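Kovačević Chamber Hall in Virkham to Reopen in February After Acoustic Refit

VIRKHAM. The Kovačević Chamber Hall will reopen to audiences in February following a refit of its stage, its ceiling reflectors and its ventilation system. The opening program will be given by the Omorar Ensemble, the hall's resident wind and string group, with a start time of 7:30 p.m.

The hall closed at the end of its last full season. Work was carried out under a single contract covering acoustic design, stage construction, air handling and electrical services. Cirkitgate supplied the variable acoustic system and its control software.

The auditorium has an enclosed volume of 3433 cubic meters and a rectangular plan. Before the refit, its reverberation time was well suited to string quartet and solo piano but left brass and larger wind groups overly loud in the front rows. Players at the back of the stage also reported difficulty hearing the front desks. Both problems were traced to the fixed plaster ceiling above the platform, which sent most of the early sound out to the audience and returned very little of it to the performers.

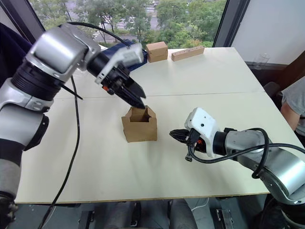
The plaster section has been removed and replaced by eight suspended reflectors. Each reflector is hung from motorized hoists and can be raised, lowered and tilted independently. In the lowest position the reflectors return early sound to the players, which helps with ensemble timing. In the highest position they open the upper volume of the room and allow a longer decay. Intermediate settings have been stored for the types of concert the hall presents most often, including solo recital, wind octet, string orchestra and amplified speech.

Heavy wool drapes on the side walls provide the second means of adjustment. They run on tracks behind an open timber screen and are not visible from the seats when retracted. A full change from the driest setting to the most reverberant takes 90 seconds and can be made during an interval with the audience in the room. The hoists are locked out during performance.

The stage floor is new. The previous platform was laid directly on a concrete slab and gave little support to cellos and double basses. Its replacement is a tongue-and-groove pine deck on battens over an air space, left without varnish. Two riser sections at the rear can be set flush with the deck or raised for horns and timpani. The riser fronts are perforated and lined to limit the reflection of horn sound from the rear of the platform. 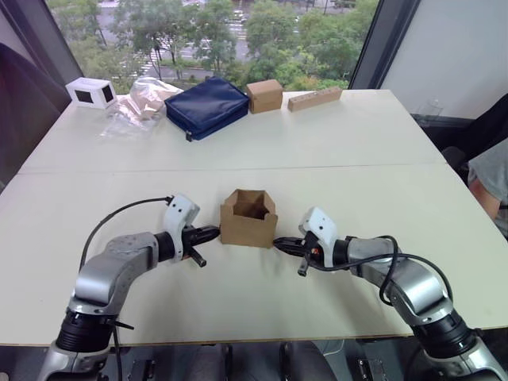 Will the refit change the number of seats or the price of tickets?
Seating capacity and ticket prices stay the same for the coming season, and existing subscribers keep their current places.

Background noise was treated as a separate part of the contract. The old air handling unit stood on the roof directly over the stage and could be heard in quiet passages. The new unit is housed in the service yard on its own foundation and feeds the auditorium at low velocity through outlets beneath the seats. Ducts are lined along their full length, and flexible connections have been fitted where they enter the building. The doors between the foyer and the auditorium have been rehung with new seals, and each entrance now has a lobby with carpeted walls.

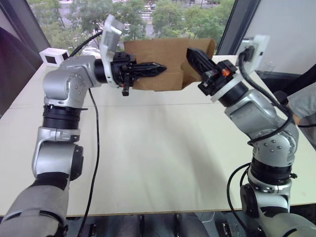 Commissioning measurements are being taken in stages. The first set was made with the room empty and the reflectors at each of their stored positions. The second will be made during open rehearsals, when the seats are occupied. Settings for the opening concert will be fixed after the second set has been reviewed with the players. Further adjustments are planned during the season as the deck settles and as visiting groups report on conditions.

The Omorar Ensemble's opening program consists of a serenade for winds, a horn quintet and a string serenade. The reflectors will be reset once, at the interval, between the wind and string halves. The program will be given twice, with the second performance starting at 3 p.m. for families and school groups.

Recording facilities have been renewed alongside the acoustic work. Microphone lines now run from the stage, the reflector hoists and the rear gallery to a control room on the upper level. The control room is available for hire with or without the auditorium.

The foyer, cloakroom and box office were not part of the contract and remain as before. Step-free access is by the side entrance, from which a new ramp leads to the front rows. Wheelchair places can be reserved through the box office.

Tickets for the opening program and the remainder of the season are on sale from the box office in Virkham. Requests for press seats, technical drawings and commissioning data should be sent in writing to the press office of the Kovačević Chamber Hall.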